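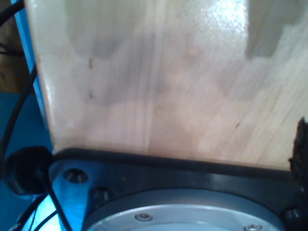
Oiling a pale table top: how long before people can eat on it?
Forum: Wood and Finishes

kandska_home wrote:
Hello everybody. English is my second language, so please excuse mistakes. I bought a used table with a light wooden top and I want to finish it again myself. I already sanded it with 120 and then 180 paper. The seller told me it had an oil before, but he did not remember the name.
My questions are these. Should I use hardwax oil or plain linseed oil? And how many days must I wait before we can put plates on it? My mother-in-law visits us in September and I would like to be ready.
I want to keep the color as light as possible. My wife does not like yellow wood.
Thank you, Aug 18, 2022

Umell wrote:
Not linseed if you want it light. It goes yellow, and in a room with little sun it goes yellow faster. Hardwax oil, two thin coats, and wipe off everything that does not sink in after fifteen minutes or so.
What wood is it?

kandska_home wrote:
I don't know the wood. The seller said beech, but he also said the table was from his aunt and then later from his neighbor, so I am not sure what to believe.

s_shakya wrote:
I disagree with Umell about the clear hardwax oil. On pale wood it gives the "wet look", and that is already darker than most people expect. Wipe the bare wood with a damp cloth. The color you see then is close to the color you will get. If your wife doesn't like it, buy the version with a little white pigment in it.
Also, 180 is a bit fine for some oils. Read the can. Mine said to stop at 150.
Shakuntala

Umell wrote:
White pigment on a dining table looks good for one year and then it is gone where the elbows are. I did a desk this way and I had to sand all of it again. I agree on the damp cloth test.

s_shakya wrote:
Mine has been in daily use for 11 years with one new coat in the middle. Maybe you put it on too thick?

Umell wrote:
Maybe. The can was old also.

plurholm114 wrote:
For the waiting time: you can touch it the next day, use it carefully after 2 or 3 days, and give it two weeks before you let anything wet stand on it. No tablecloth during this time, the oil needs air.
Please lay the used rags flat outside to dry, or put them in water in a metal can with a lid. A ball of oily rags can start to burn by itself.

kandska_home wrote:
I did not know this about the rags — thank you, they were in a plastic bag in the kitchen after my test on the underside. Now they are in water on the balcony.
I made the damp cloth test too. My wife says it is too orange for her, I say it is nice. She won, so I will buy the one with white.

Milagros Manalo wrote:
Make a test with the white one before you do the top! The underside is fine for this, but sand it the same way as the top, otherwise the color will be different. And stir the can often, the pigment sits on the bottom.
I used a cotton cloth for my sideboard and got stripes. With a white pad it went much better.

catacutan_d wrote:
Why does everybody use oil for dining tables? Water-based varnish, matte, three coats, finished. It stays light and you can forget about it.

s_shakya wrote:
Until the first deep scratch. With oil you can repair one spot, with varnish you sand the complete top.

catacutan_d wrote:
I have two children and no scratch through the varnish yet. But it is a question of taste, I will not fight about it.

kandska_home wrote:
I stay with oil for this table. The first coat with white is on the underside since this morning and my wife is satisfied. I will do the top when the test is dry, and use a pad like Milagros wrote.
One more question: do I sand between the coats, or only wipe?

plurholm114 wrote:
Only very lightly, by hand, if it feels rough. Then vacuum the dust and wipe with a dry cloth. With pigment be extra careful at the edges, it is easy to go through there.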